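Search stories Go

I got the night shift at Skunau by lying about my patience. Fourteen dollars an hour to sit in headphones and walk a simulated arm through somebody's dream kitchen, over and over!
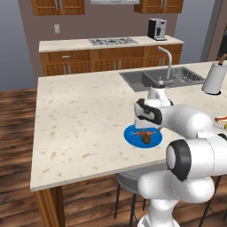
My hands were the problem. Usha Kamath, who trained me, said I drove like I was defusing something. I'd creep the fingers down toward that bright blue plate, holding my breath, and she'd lean over and whisper, "It's lunch, Asuka. Grab it."
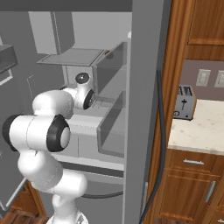 So I loosened up (sort of). By January I was humming while I drove, and one night Usha played back a run the robot had done alone. It hesitated. Then it crept, exactly like me.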